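Call for participants: teleoperators for a tabletop sorting study

November 4, 2019

The manipulation group at Hidora is looking for people to take part in a paid study on how robots learn to sort household objects from human demonstrations. Sessions are held at our Skesby site. You do not need a technical background, and you do not need to have worked with a robot before.

About the study

Our group works on learning from demonstration. A person steers a robot arm through a task, the motion and the camera views are recorded, and a model is trained on the recordings. Most published work uses demonstrations from a few lab members who have had months of practice. We want to know how much the results depend on that.

In October we finished the first phase, in which trained staff recorded 3,082 demonstrations of sorting kitchen items into bins. A policy trained on that set was tested on item layouts it had not seen before. It did well on cups and bowls and poorly on flat utensils, mainly because the staff all picked up utensils in nearly the same way. When a fork was lying at an unusual angle, the policy often closed the gripper beside it.

We then added 499 demonstrations recorded by people on their first day with the controls. These were slower and had more failed grasps, but the policy trained on the combined set recovered from missed grasps more often than the one trained on staff data alone. The set of newcomers was small and came from one office, so we do not know how far the result holds. The second phase is meant to answer that. We plan to collect 2,000 more demonstrations from people outside the company.

What you will do

You will sit at a control station next to the robot table and move the arm with a handheld controller. A screen shows a sorting instruction, for example which kind of item goes in which bin. You pick up the items one at a time and place them. When you are done, you press a pedal to end the recording and the operator resets the table.

The first session starts with a short introduction and a practice period that is not recorded. After that you work in blocks with a break between each block. You can stop at any time, and you can ask for a longer break without giving a reason.

If you drop an item or miss it, keep going and try again. Please do not ask the operator to delete a recording because it looks clumsy. Failed grasps followed by a second try are among the data we need most.

Who can take part

You must be 18 or older and able to attend 5 sessions within a month. You need to be able to read short instructions in English and see the table clearly, with glasses or contact lenses if you wear them. Left-handed people are welcome, and the controller can be set up for either hand.

We cannot include people who have already worked as teleoperators on the Prudemel or Jansen projects, or current Hidora staff.

Sessions, pay, and travel

Each session lasts two hours including breaks. Morning and afternoon times are available. Payment is by the hour and does not depend on how many demonstrations you finish or how well they go. You are paid for every session you attend, even if you leave the study early. Bus and train fares to Skesby are paid back on presentation of a ticket, and there is free parking behind the building.

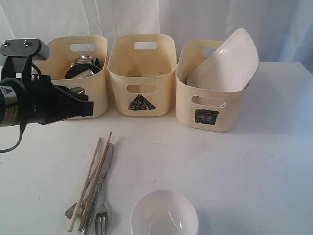

How does the robot know which bin an item belongs in?

The sorting rule is given to the policy as a short written instruction at the start of each run, and it changes between runs. The policy has to learn the link between the instruction and the placement from the demonstrations, so it is important that you follow the rule on the screen even when another bin would be easier to reach.

Data and consent

We record the arm's motion, the controller input, and video of the table. Your recordings are stored under a number, and the list that links numbers to names is kept separately. You may withdraw your data until the training set is closed. After that the recordings cannot be taken out of models that have already been trained. The consent form explains this in full, and we will send it to you before your first session.

How to sign up

Write to Elli Kemppainen, study coordinator, at the Skesby office. Give your name, the times of day that suit you, and which hand you prefer to use. Please also mention any earlier experience with game controllers or remote-controlled equipment. It will not count for or against you, but we try to keep a mix.

Questions about the research method can be sent to Niilo Savolainen, who leads the study. Places are filled in the order in which we hear from people, and we keep a waiting list once they are taken.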